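Housekeeping Rules for the Hand-Held Gripper

What a working floor needs to write down before it collects its next fold

By the Pluleo technical desk

Most written rules for robot workplaces begin with the robot: stop buttons, speed limits, fenced zones. Far fewer cover the bench where a person holds a gripper in each hand and does the task directly, so that the motion can be recorded and used later. The Flurham floor had no such rules until April. It now has a short set, revised on 10/21/21, and other sites have asked for copies.

The need showed up in the records. Of 3,857 cloth-handling episodes reviewed at Flurham, 200 were set aside. Most of those had nothing wrong with the fold itself. The start state had not been logged, a jaw had been swapped between sessions without a note, or a cable had dragged across the cloth.

Labels and pairs

Every gripper carries a label on the housing, and the label number goes into the session sheet before the first episode. Grippers are issued in pairs and returned in pairs. If one half of a pair is pulled for repair, the other half is pulled with it. Gezer, which wrote the first draft of this rule, allowed mixed pairs if both units had passed the same jaw check. Flurham tried that and dropped it, as small differences in trigger travel made the left and right tracks hard to compare.

Jaw checks are done at the start of a shift and again after 44 episodes. The check is simple: close on a test strip, pull, look for slip. A jaw that slips is changed and the change is logged with the time.

The surface

The base cloth must differ clearly in color from the garment. It need not be flat. An earlier version required the operator to smooth it before each episode, and the result was a set of recordings in which every surface looked alike. Wrinkles are now left as they fall, up to the point where they catch a jaw.

Cables are the harder case. The rule says that no cable may cross the area in which the garment will be moved. A cable along the far edge is accepted if it stays clear of the work - Vekside is stricter and wants all cables off the table.

Spare units and headsets may stay on the table during an episode, outside the reach of the garment. They may not be moved until the episode is closed.

Holding the garment

The operator takes one end in each jaw and lifts until the upper edge is close to straight. A slight sag in the middle is allowed. The lower part of the garment may stay on the surface, bunched or folded, and is not to be shaken out unless the task sheet says so. Pulling harder to remove the sag loads the jaws and shortens the life of the pads. 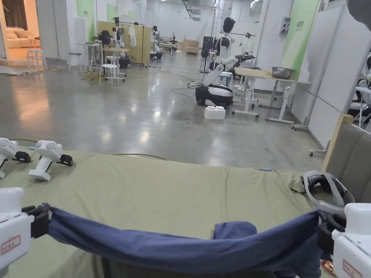
Release and reset

Both jaws open only when the garment is supported by the surface. A one-sided release is logged as a separate event, even if the operator recovers the end and finishes the task. Reset is done by hand with the grippers set down, and reset time is not recorded.

An episode may be repeated up to 3 times from the same start state. After that the garment is changed or turned. The Flurham sheet has one column for the garment, one for the start state and one for the reason an episode was closed early. Blank entries in the last column are sent back to the operator the same day.

The next revision will deal with shared floors, where mobile units are parked or tested within sight of the bench. Flurham and Vekside have not agreed on a minimum distance, and the current text leaves it to the shift lead.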